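## 4. What readers do with a celebrity apology

### 4.1 The apology as something to be graded

We expected the Tultance threads to be full of anger, and some of them are. What we did not expect was how much close reading goes on in them. When a famous person says sorry in public, the people who post on Tultance get to work on the text almost at once. They copy it out line by line. They ask who the "you" is in "I'm sorry if I let you down." They notice when the word "sorry" turns up late, and they really notice when it doesn't turn up at all! A good many of the posts in our set read like margin notes from a patient English teacher, and we had a wonderful time with them.

The set holds 753 posts, drawn from threads about 13 apologies. Every apology came from an actor, a singer or a reality television cast member, and every one was carried in full or in part by the weekly magazine Wuklow, so we could be sure that forum members and magazine readers had seen the same wording. We left out apologies tied to a court case, where lawyers' advice shapes the text in ways readers can only guess at.

Grades are everywhere. Members give letter grades, marks out of ten, gold stars, and in one long-running thread a rating in cups of tea (a full pot means complete forgiveness). The grade nearly always comes first and the reasons follow, often over several posts, as other members push back. A typical opening runs:

> C minus. She says she's "learned so much" and I would love to know one single thing she learned.

That complaint about missing detail is the most common one we found. Readers want the offense named. An apology that says what happened, in plain words, gets a warmer hearing even when the thing itself was worse. One cast member who had mocked a co-star's singing voice wrote out exactly what she had said, and the thread turned in her favor within the evening. Members who had been calling for her to leave the show began arguing over whether she deserved a B or a B plus.

### 4.2 Coding the posts

Thaís Andrade and Amado Aquino coded the posts by hand using 8 codes, listed in Appendix A. Two of these gave us trouble and are worth a few words.

The first is *timing*. We had planned to use it for remarks on how quickly an apology came, but readers talk about time in a richer way than that. An apology can be too early ("she hadn't even read the comments yet"), too late, or placed too close to something else, such as a tour going on sale or a season premiere. We kept all of these under one code, with a note in the file when a release date was mentioned. The second is *voice*, for posts that say a statement does or doesn't sound like the person. Fans who have followed someone for years have an ear for this. They know which singer never uses a semicolon, and they will say so.

Disagreements between the two coders were talked through in September, in long and cheerful sessions that sometimes ended with the whole team reading posts aloud. Where no agreement could be reached, we gave the post both codes. Éabha Mac Giolla then read the full set again with the codes hidden and flagged posts she thought had been handled unevenly. Most of her flags concerned jokes. Sarcasm is hard to code from a single post and much easier from a thread, so we changed our practice and coded every joke with the thread open beside it.

### 4.3 Talking with readers in Ustcombe

Forum posts tell us what people are willing to type for strangers. To hear how the same judgments sound across a table, we met 9 regular readers of Wuklow in Ustcombe, in the side room of the library. None of them posts on Tultance, and only a few had heard of it. Each reader was given printed copies of the apologies with the names left on. We tried covering the names in a first trial, and it was hopeless - everybody guessed, and the guessing took over.

The talk was relaxed and often very funny. Readers passed the sheets back and forth, changed their minds, and brought in apologies from long before our period that they could still quote. The task itself was simple: put the sheets in order from the one you believe most to the one you believe least, and talk while you do it.

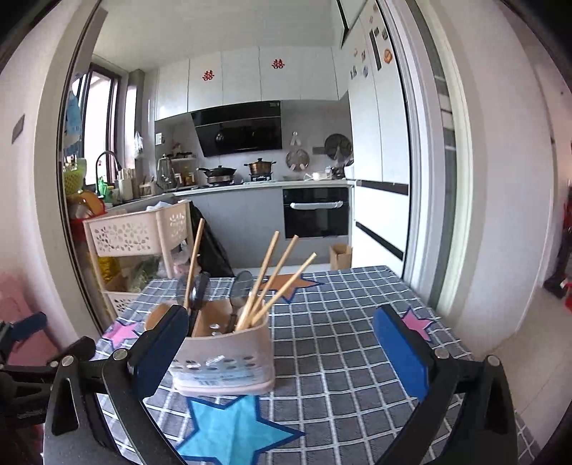
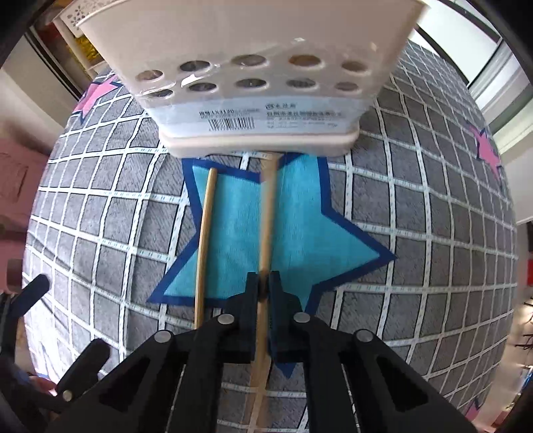
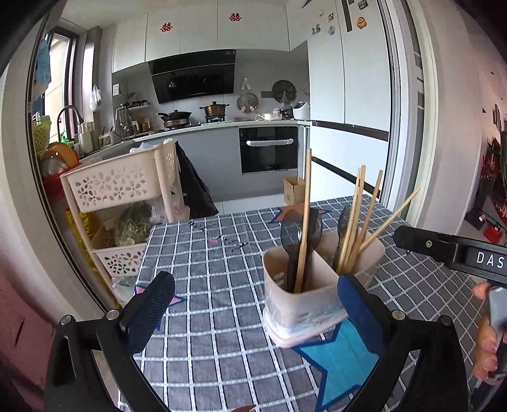
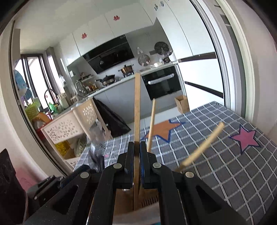
**Figure 2.** Chopsticks in a caddy (first) and on a star-shaped mat (second); black spoons in a utensil holder (third); a wooden strip held upright (fourth).

Bernadette Conneely objected to the ordering task almost as soon as she had the sheets in her hands. Believing an apology and accepting it were two separate things, she told us, and she could think of plenty of stars she had forgiven without believing a word. "I forgave him because I like his films," she said of one actor. "I don't need him to mean it. I need him to go away for a bit and come back nicer."

We were delighted by this, and a little embarrassed that our task had no room for it. From then on readers were asked for two orders, one for belief and one for forgiveness. The two orders matched at the bottom of the pile far more often than at the top. The apologies that readers disbelieved most were also the ones they would not forgive, but a believed apology could still be left unforgiven, usually when the person hurt was a child or someone on the crew.

### 4.4 Going away for a bit

The idea of a star "going away" came up again and again once we knew to look for it. On Tultance it has its own shorthand: members write that someone should "do a Phelan," after the character in an old daytime serial who leaves town in disgrace and returns seasons later with a new haircut and better manners. The phrase is used warmly. To do a Phelan is to accept that the audience needs a rest from you.

Silence, then, is read as part of the apology. Posts written in the weeks after a statement check whether the person has kept quiet, and a single cheerful vacation picture can undo a great deal of goodwill. One member put it this way:

> The statement was fine. Solid B. Then there's a boat. Why is there a boat?

Readers in Ustcombe were gentler on this point. Several said that famous people have to work like anyone else, and that a long silence can look like sulking. One had stopped following a presenter she liked because he stayed away so long that she "got used to mornings without him." There seems to be a right length for an absence, and we suspect it depends on how often the audience is used to seeing the person. Daytime hosts may have less time to spare than film actors. Our set is too small to settle this, and we would love to see someone take it up with a larger one.

### 4.5 Who the apology is for

A last pattern deserves space here, since it cuts across everything above. Both groups of readers paid close attention to the people an apology leaves out. Fans thanked for "standing by me" often bristled when the co-star, the makeup artist or the ex-husband got no mention. Ita Mac Mathúna sorted these posts separately and found that they tend to come from the most loyal fans, the ones whose profile names are taken from song titles. They have been thanked, and they would like the thanks sent somewhere else.

That sits badly with the older picture of fans as people who will excuse anything. The fans in our threads hold their favorites to a high standard, and they explain that standard to one another in detail, with quotations, at two in the morning. Section 5 looks at how Wuklow picks up these arguments for its letters page, and at what gets trimmed on the way.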